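FOR RELEASE: February

Honkanen pauses Larkura walking trials after a fall in simulation, and explains why the next update will be late

LIRNHAM – I'm Heikki Lappalainen, and I look after walking and balance for the Larkura project at Honkanen. Usually our press releases get written by someone with much better manners than me, but this one is about a fault in my part of the software, so I asked if I could write it myself. They said yes! I hope they don't regret it.

The short version: we've found a bug that can make a Larkura humanoid put its foot down in the wrong place on certain floors. We found it in simulation. No person was near it and no hardware was damaged. All the same, we've stopped walking trials on the real robots at our Lirnham site until it's fixed, and the software update we promised customers for this month is on hold.

Now the longer version, for anyone who runs one of our machines or is thinking about it (or just likes hearing about other people's bugs, which I do too).

Before any new walking software goes near a real robot, it has to get through a batch of 3,000 simulated walks. We do these in furnished rooms, with sofas and low tables and chairs to steer past, and doorways to cross, since that's where our customers want the robots to go. Empty halls are easy. Living rooms are horrible.
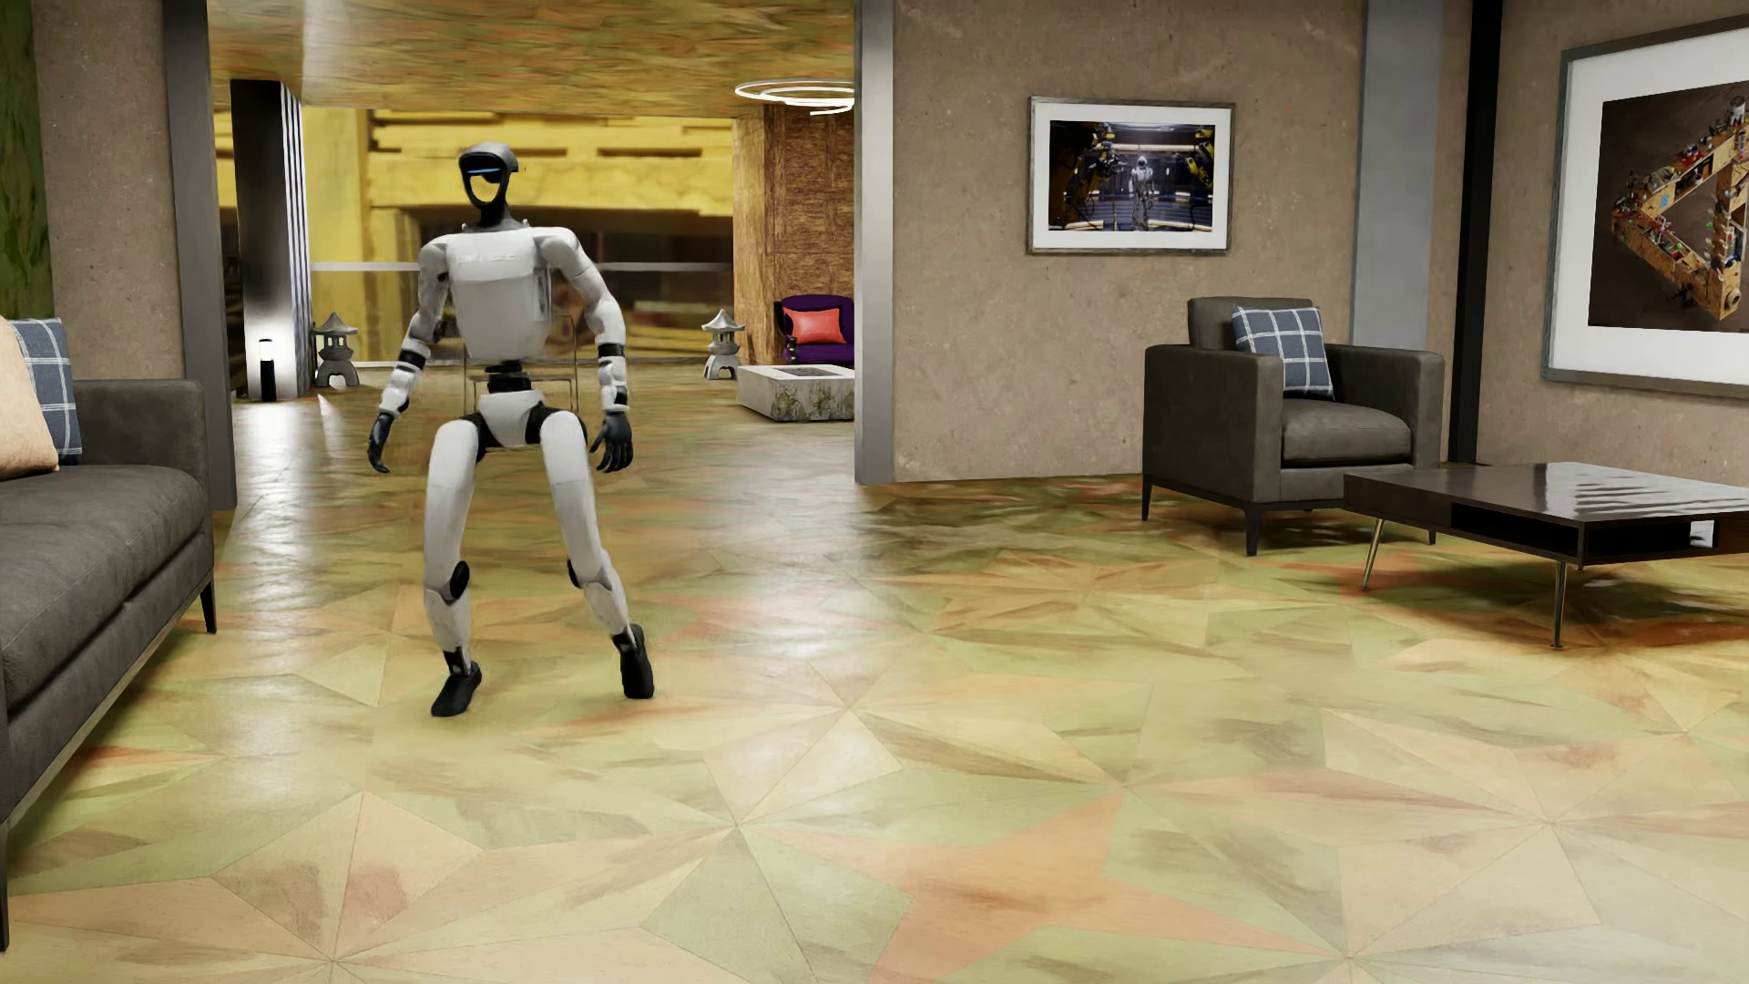 In the latest batch, 103 walks ended in a fall or in what we call a saved stumble, where the robot catches itself but takes a step it never planned. We normally allow 20. So that was a bad morning, and my coffee went cold while I scrolled through the logs looking for something silly like a wrong weight on a battery. No such luck. The weights were right, the joints were behaving, and the motors were doing just what they were told. They were being told the wrong thing.

Urho Pitkänen, who works on our vision software two desks away from me, spotted the pattern before I did. Nearly all the bad walks were in rooms with strongly patterned floors. Put the same robot in the same room on plain gray and it strolled across without a wobble.

"I thought Heikki was pulling my leg when he told me the legs were fine," says Pitkänen. "Then I looked at the height map the robot had made, and it had built itself a little staircase. There were no stairs. It was stepping down onto a step it had imagined, and the floor got there first."

That's the fault in a nutshell. Larkura guesses the height of the ground from its cameras and then decides how far to lower each foot. In the new version we made that guess faster, and in doing so we let it lean too hard on changes of color and shade. A sharp line between a light patch and a dark patch started to look like an edge you could trip over. The robot then tried to be careful, bless it, and being careful about a step that isn't there is a pretty good way to fall down.

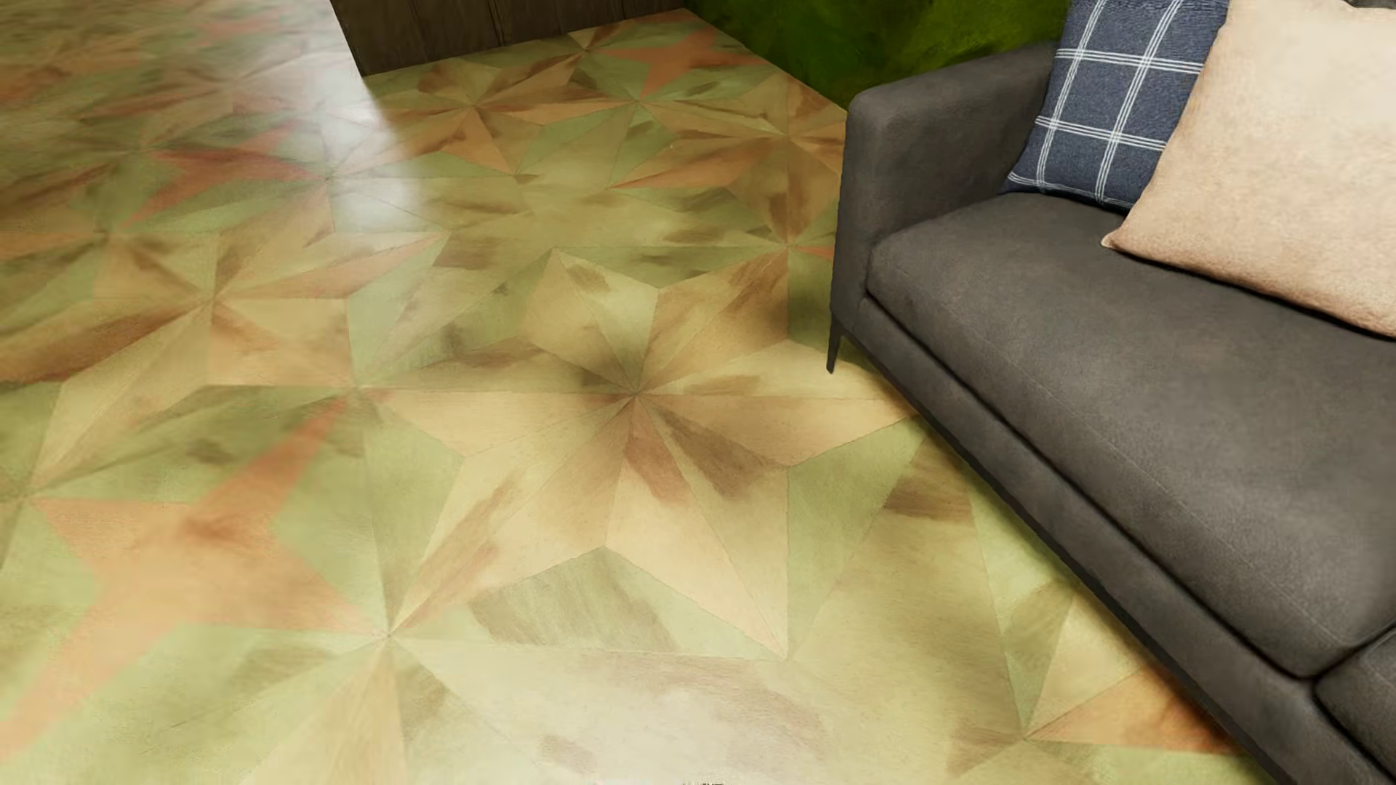
Shiny floors make it worse, and I'd like to spend a minute on that, as we've had the most questions about it from our partners at Onent. A reflection moves when the robot moves, so the height guess keeps changing in the middle of a stride. Our test floor has both kinds of trouble at once: big inlaid stars in tan, green and orange, with each point split into a lighter half and a darker half, and then a bright white glare lying across part of it toward the wood-panelled wall. To you and me it's a flat floor with a fancy pattern. To the faulty version, every one of those seams was a possible drop. Streaky wood grain didn't help either, and I now have strong feelings about wood grain.

So what are we doing? First, the faulty version has been pulled from our internal servers, and it was never sent to customers. If you own a Larkura today you're on the older release, which uses the slower height check, and we've rerun the full set of patterned rooms on it. It stayed within our limit. You don't need to change anything.

Second, the fix. The new version will have to compare what the cameras say with what the feet feel. If the last few steps all landed flat and level, a sudden "step" that shows up only as a change of color gets treated with suspicion, and the robot slows down and takes another look before it commits its weight. Urho is also teaching the vision side to throw out reflections, and that's the harder half of the job. He asked me not to put a date on it in writing, so I won't.

Third, we're adding 20 patterned and glossy floors to the standard batch – tiles, rugs, inlaid wood, checkerboards, the lot. I'll be blunt here. We had too few of them before, and the ones we had were being run at the end of the batch, when people were already getting ready to sign off. That was my call and it was a poor one. They'll run first from now on.

Real walking trials in Lirnham will start again once the new version passes the whole batch with the harder floors included. The robots will be on a safety tether for the first sessions, with everyone outside the marked area, and we'll post the results whichever way they go.

Customers who'd like the full fault report can ask their usual Honkanen contact for it. It has plots in it. Many plots. Onent already has a copy, and their engineers have sent back some good (and fairly pointed) comments that we're working through this week.

Press questions can go to the Honkanen press desk in Lirnham, and they'll pass anything technical on to Urho or me. Mornings are best for both of us.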